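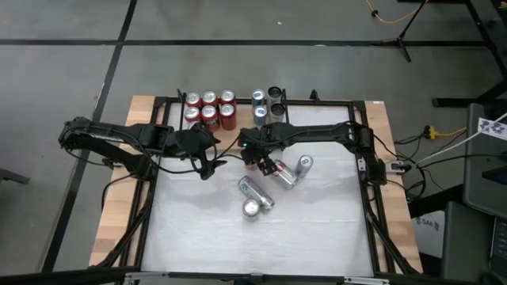 Re: [despensa-kiratside] Latas: como arrumamos isto antes da festa de agosto?

De: Leanne Lockwood
Para: lista da despensa

Olá Neville, olá a todas e a todos,

Desculpem a demora, tive a casa cheia de família e só agora, já com a loiça lavada e um chá à frente, consegui ler tudo com calma.

Neville Tapley escreveu:
> Temos 400 latas para arrumar e 3 prateleiras. No ano passado foi tudo
> misturado, e quem queria água com gás acabava sempre com refrigerante na
> mão. Alguém tem um sistema que funcione? A Carol sugere uma caixa para cada
> bebida, eu preferia ter as latas à vista. E que fazemos às que já foram
> abertas? E o que pomos debaixo das latas na mesa de serviço?

Gosto muito da ideia das caixas, Carol, e para o armazém acho perfeita, mas na mesa estou com o Neville: latas à vista, agrupadas pela cor. As vermelhas ficam bem como na fotografia que abre esta mensagem, ao fundo, em duas filas de três, bem encostadinhas umas às outras. Depois deixa-se um intervalo e só então começam as azuis e prateadas, uma atrás da outra. Esse intervalo faz mais falta do que parece! Sem ele, ao fim de uma hora as filas já se juntaram e ninguém percebe onde acaba uma bebida e começa a outra.

As prateadas são as que me dão mais trabalho, confesso, porque de longe parecem todas iguais. Proponho virar sempre o rótulo para a frente e nunca as deixar deitadas, que uma lata deitada tem vontade própria (perguntem ao tapete da minha sala). Quanto às abertas, Neville, vão diretas para um tabuleiro à parte, para escorrerem, e nunca voltam para junto das cheias. A Ruby-Lee ofereceu 2 tabuleiros fundos e eu já disse que sim em nome de todos, espero que não se importem. 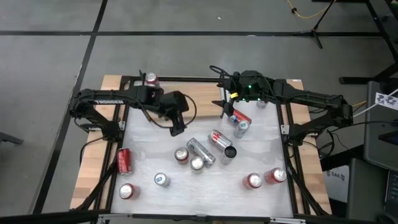
A cobertura da mesa de serviço era a última pergunta, e sobre isso tenho opiniões, como já calculam. O pano de algodão fica bonito, mas depois sou eu que o levo para casa e passo o serão a esfregar nódoas de laranjada. Por mim, usávamos uma folha branca lisa, das que se limpam com um pano húmido. Na segunda fotografia vê-se uma assim, brilhante e um bocadinho enrugada, e o que eu queria era que na nossa esticássemos melhor essas rugas antes de pousar as latas. A tábua de madeira clara que está por cima também me deu uma ideia: podíamos levar uma parecida para os copos, e assim as latas ficavam só na parte branca. Tenho uma cá em casa, que era de estender massa, e está à disposição.

Para as prateleiras, a minha proposta é a seguinte: em baixo as vermelhas, que são as que saem mais, no meio as águas, em cima o resto. Se o Arvid conseguir trazer o escadote pequeno, melhor ainda, que eu à de cima não chego nem em bicos de pés.

Posso lá estar a partir das nove da manhã. Digam-me só quem fica com a chave e se ainda há etiquetas das grandes, ou se tenho de comprar.

Um abraço grande,
Leanne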